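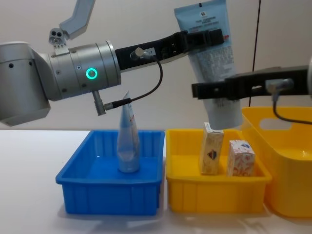
튜브 하나에 그리퍼 두 개. 아래는 파란 통과 노란 통들.

작업노트 > 로봇 > 양팔 작업 수칙 > 타래 모음

양팔 작업대 수칙을 새로 고쳐 썼어요. 지난번에 타래로 풀어 달라고 하신 분들이 계셔서 차 한 잔 옆에 두고 천천히 적어 봅니다. 말이 좀 길어질 거예요, 제가 원래 그렇습니다 ㅎㅎ

저희는 Pondau에서 화장품 튜브나 작은 종이 상자 같은 자잘한 물건을 통에 나눠 담는 작업을 맡고 있어요. 안에서는 Cokalell이라고 부르는 프로젝트인데, 처음 수칙은 한 장짜리였고 절반이 "조심할 것"이었습니다. 조심하라는 말은 읽는 사람마다 다르게 읽더라고요.

그래서 제일 먼저 고친 게 양손이 만나는 순간입니다. 물건 하나에 그리퍼 두 개가 붙을 때는 '잡고 있는 팔'과 '다가가는 팔'을 작업 시작 전에 소리 내어 정해요. 잡고 있는 팔은 그동안 손목을 돌리지 않습니다. 다가가는 팔만 움직여요. 둘이 같이 움직이면 얇은 튜브는 금방 비틀립니다.

놓는 순서도 적었어요. 받는 쪽이 닫히고, 화면에서 닫힘을 확인하고, 그다음에 주던 쪽이 열립니다. 확인 없이 열면 그 회차는 기록에서 '미확인'으로 표시하고요. 떨어뜨렸느냐 아니냐는 따지지 않아요. 운 좋게 안 떨어진 것도 똑같이 미확인입니다. (이 항목으로 회의를 두 번이나 했어요...)

튜브는 어디를 잡느냐도 꽤 중요해요. 저희 수칙에서는 몸통을 잡는 걸 기본으로 합니다. 뚜껑은 돌아갈 수 있고, 납작하게 눌린 끝부분은 얇아서 잘 미끄러지거든요. 물론 몸통도 너무 세게 쥐면 안 되니까, 새 물건이 들어오면 악력을 낮게 두고 시작해서 조금씩 올립니다.

높이 얘기도 해야죠. 건네는 동안에는 물건의 제일 아랫부분이 통 테두리보다 위에 있어야 하고, 가능하면 빈 통 위에서 건네는 게 좋아요. 사진처럼 뚜껑 바로 밑에 상자들이 서 있는 통이 있으면 저는 마음이 조금 급해집니다. 이럴 때는 내리기 전에 한 번 멈추는 걸 권해요. 멈춤은 감점 요소가 아니라고 수칙 첫머리에 크게 써 두었습니다!

케이블은 예전에 한 줄짜리 항목이었는데 이번에 따로 떼어 냈어요. 손목에서 그리퍼로 가는 선은 고리처럼 여유가 있어야 하지만, 그 여유가 통이나 바구니에 걸릴 만큼 처지면 곤란하죠. 작업 전에 손목을 양 끝까지 천천히 돌려 보면서 당기는 곳과 걸리는 곳을 눈으로 봅니다. 귀찮아도 매번이요. 저도 귀찮아요.

상태등도요. 초록색이면 무조건 괜찮다고 생각하는 분이 은근히 많은데, 등 색깔의 뜻은 장비마다 다르니까 작업대 옆에 색깔별 뜻을 적은 종이를 붙여 두기로 했어요. 그리고 무슨 색이든, 팔 사이로 손을 넣을 때는 먼저 정지시킵니다. 여기에는 예외 조항을 두지 않았어요. 넘어진 튜브 하나 세우는 일도 포함이에요. 그 '하나만'이 제일 무섭습니다.

속도는 오래 고민했어요. Postthorpe 작업장은 두 팔 사이가 가까워지면 평소 속도의 20퍼센트로 낮춘다고 해서 저희도 그대로 가져왔습니다. 처음엔 답답하다는 말이 많았는데 며칠 지나니까 다들 별말이 없네요. 다른 작업대에도 맞는 숫자라고는 못 하겠고, 각자 위험성 평가를 먼저 하셔야 해요. 이 타래가 그걸 대신하지는 못합니다.

기록은 지금까지 988회차를 다시 읽었어요. 눈이 빠지는 줄 알았습니다. 읽다 보니 메모 칸에 "이상 없음"만 적힌 게 너무 많아서, 이제는 여섯 칸으로 나눴어요. 물건 이름, 잡은 위치, 잡고 있던 팔, 멈춘 횟수, 확인 여부, 그리고 하고 싶은 말. 마지막 칸이 의외로 제일 알차요. "오늘 이 튜브 미끄러움" 같은 한 줄이 다음 사람한테 참 고맙습니다.

초안은 Gerasimos Karras 님이 꼼꼼하게 봐 주셨어요. "천천히"라는 단어마다 빨간 줄을 긋고 얼마나 천천히냐고 물으셔서 솔직히 조금 울고 싶었지만, 덕분에 글이 훨씬 나아졌습니다. 이 자리를 빌려 감사드려요.

아직 못 정한 것도 있어요. 물건을 세워서 놓을지 눕혀서 놓을지요. 세워 두면 다음에 집기는 편한데 옆을 스치면 넘어지고, 눕히면 안정적인데 집는 각도가 애매해져요. 3월에 수칙을 다시 볼 때까지 양쪽 다 해 보면서 메모를 모으려고 합니다. 혹시 비슷한 작업 하시는 분들은 어떻게 정하셨는지 댓글로 알려 주세요. 짧게라도 정말 반가워요 :)

댓글

달밤납땜
놓는 순서 항목 저희 팀 문서에도 넣고 싶은데 문장 그대로 써도 될까요?

↳ 작성자
그럼요! 작업대에 맞게 고쳐 쓰시고, 고친 부분 나중에 구경시켜 주세요.

보리차두잔
저희는 눕히는 쪽이에요. 대신 뚜껑 방향을 한쪽으로 맞춥니다. 안 맞추면 다음 사람이 고생해요.

hansol_k
'멈춤은 감점 요소가 아니다' 이거 인쇄해서 붙여 놨습니다

종이컵
악력은 처음에 어느 정도로 두고 시작하세요? 저희는 얇은 튜브만 오면 자국이 남아서요ㅠ

↳ 작성자
그리퍼마다 달라서 숫자로 말씀드리기가 조심스러워요. 저희는 들어 올렸을 때 겨우 버티는 정도를 먼저 찾고 거기서 한 단계만 올려요. 손가락 패드가 닳았는지도 한번 봐 주세요!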